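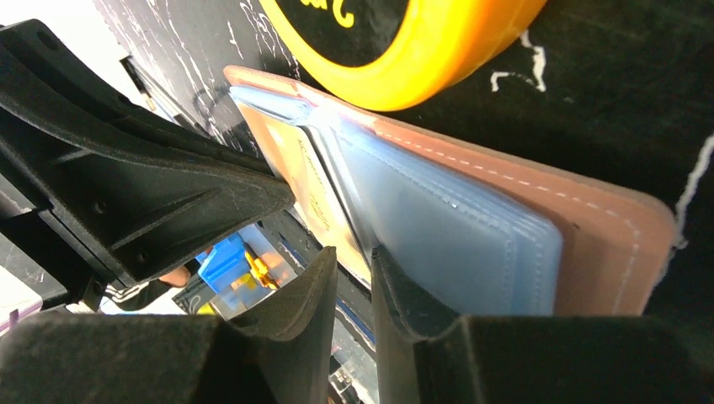
**Pullow card wallet, tan, 200 days of use**

Bought at full price from the Drirnon shop and carried daily, front trouser pocket on weekdays and jacket pocket otherwise. This is a follow-up to my first-impressions note, which covered only the packaging and the smell.

## Construction

Bifold, single outer panel, with a bound insert of translucent blue sleeves stitched into the spine. The outer is sold as vegetable-tanned. Edges are painted and the paint has held except at the lower outside corner, where it has cracked over a length of a few millimeters. Stitching is a lockstitch in a white thread, paler than the panel. One stitch has lifted near the fold. I trimmed it and sealed the end with a lighter, and it has not moved.

The insert is the part that wears. Each sleeve is welded on three sides and open at the top. On my first unit the weld on the front sleeve split at the corner after the wallet had been sat on repeatedly. Pullow replaced the whole wallet under warranty. The exchange was handled by Maj-Britt Hovland, who asked for one photo of the split and the order number and nothing else. The figures below are for the replacement.

## Capacity

Standard bank cards go in one per sleeve without force. Two per sleeve is possible, but the rear card then has to be pushed out from below, and the opening stretches. Embossed cards drag. Flat-printed cards do not.

Folded bills fit behind the insert. Coins do not fit anywhere, so I keep those in a separate pouch.

## Sleeve wear

I logged card removals with a tally sheet, since the maker publishes no cycle rating.

| Item | Removals | Condition |
|---|---|---|
| Transit pass | 3,487 | Hazed, weld intact |
| Debit card | 1,044 | Light scratching |
| Office badge | 647 | No change |

The transit pass count includes bench cycles done by hand in the evenings.

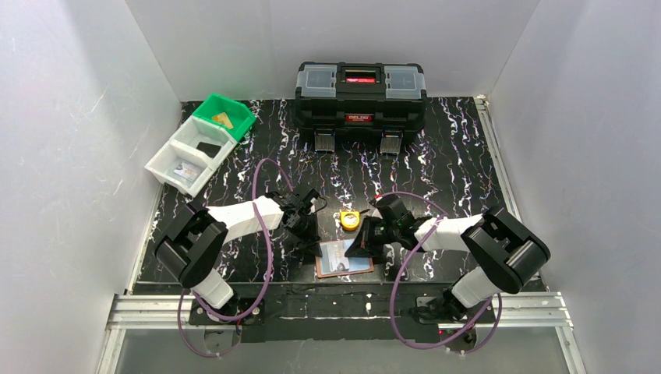
Hazing does not stop a barcode from scanning at the station gate, but a small-print membership number is hard to read through it. Wiping with a damp cloth helps for a day or so. Alcohol makes it worse.

## Against the Leitão

The Leitão bifold is thinner and has leather slots in place of sleeves. Cards come out faster. It holds fewer of them, and you cannot see which one you are pulling. The Amo version is close to the Pullow in layout, but its insert is glued in, and mine came loose in July.

## Verdict

Good outer, average insert. Replacement inserts are not sold separately, and restitching one would cost more than I am willing to pay. Buy it if you need to see your cards and carry it in a jacket. For a back pocket, get the Leitão.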